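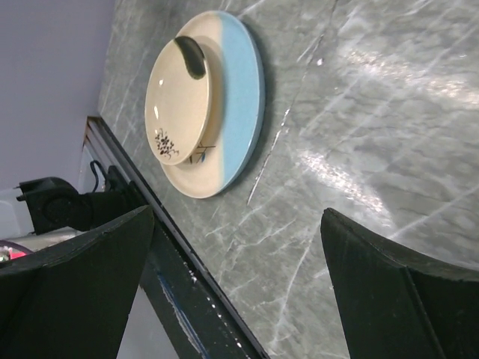
Join us: conversation partners wanted for the Lekari life story project

By Paweena Saengthong | 02/02/2020
Filed under: Get Involved, End-of-Life Care, Open Calls
14 comments | 38 shares

Lekari House is looking for people to take part in the second round of our life story project, which begins in April. If you like listening to people and can keep an appointment, please read on, and please apply even if you've never done anything like it!

The idea is simple. A person who is receiving hospice care, at Lekari House or at home in the Trovmont area, sits down with a conversation partner and talks about their life. The talks are recorded. Later they are typed up, gone over with the storyteller if he or she wants that, and printed as a small bound book for whoever the storyteller chooses. One man last year wanted a single copy, for a brother he hadn't spoken to since the seventies. A retired school bus driver asked for enough to give one to every kid who'd ridden her route the final year (we managed most of them).

The books from our first round came to 267 pages altogether. Some are long and some are tiny. One is mostly recipes, and the longest chapter in another is about a dog named Pepper who wasn't even the family's dog. I have read every page and I'd happily read them again.

What you would be doing

You'd be matched with one storyteller at a time. Most pairs meet once a week for up to an hour, often less, depending on how the person is feeling. You bring the recorder and the folder of prompts. You may never open the folder. You ask, you listen, you let silences go on a bit, and you write a short note afterward so the next visit can pick up where you stopped.

Typing is a separate job and you don't have to do it. If you'd like to type and not visit, say so on the form - we need typists badly and it can all be done from home in your own time.

You would not be giving medical care, and you wouldn't be acting as a counselor or chaplain. Storytellers sometimes bring up pain, money or family fights, and we'll go over what to do when that happens and who to call. A nurse or social worker from the care team is always reachable by phone during visits.

Who we're hoping to hear from

Adults of any age. We have room for 10 new conversation partners this spring. Last year's group included a barber, a couple of nursing students and a woman who had just finished forty years as a court reporter, and they were all good at it in completely different ways.

We'd especially love to hear from people who speak Thai, Spanish or Tagalog. Two families had to turn down a place last year when we couldn't find a partner in the right language, and I'd really like that not to happen again.

If someone close to you has died in the past year, we ask that you talk with us before filling out the form. It doesn't rule you out. Some people find the visits a comfort and some find them too much too soon, and a phone call usually helps sort out which.

Training

Everyone attends two training evenings at our Cele Street building, 93 Cele Street, ground floor. The first is led by Duangjai Rungrueang, our bereavement coordinator, and covers hospice basics, confidentiality and what the last weeks of life can look like. Bring all your questions to that one, including the ones you think are silly. The second is practice: you'll interview each other, then swap, then listen back to yourself, and everybody hates that part and everybody gets better from it.

Both evenings start with supper at six. It's potluck for those who want to bring something, and there is always plenty for those who don't. Tell us about allergies on the form.
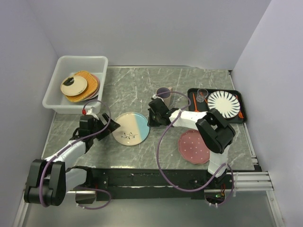 Dishes stacked in a plastic bin on the counter.

What we ask

- Both training evenings, in full
- A background check, which we pay for
- A current TB test (the care team can do it here)
- One visit a week through the end of summer, with time off when you need it
- A promise to keep what you hear private, during the project and after it

Mileage is paid for home visits. There's no other pay, but you'll have a monthly get-together with the rest of the group, and Duangjai's door is open in between. Storytellers do die during the project, sometimes before the book is done. When that happens we call you ourselves, and you can take a break, or finish the book with the family, or start with someone new when you're ready.

How to apply

Pick up a form at the Lekari House front desk or at the Cavo bookstore, which kindly keeps a pile by the register. You can also ask the front desk to mail you one. It's two sides of paper. The only long question is "Tell us about a person you enjoyed listening to," and you can take that wherever you like.

We read forms as they come in and will call everyone who applies. Informal chats take place in March, and training starts the first week of April.

Not sure yet? Call the front desk and ask for Paweena. I'm in most mornings and I love talking about this project, so have a cup of coffee ready.

14 comments | Share this post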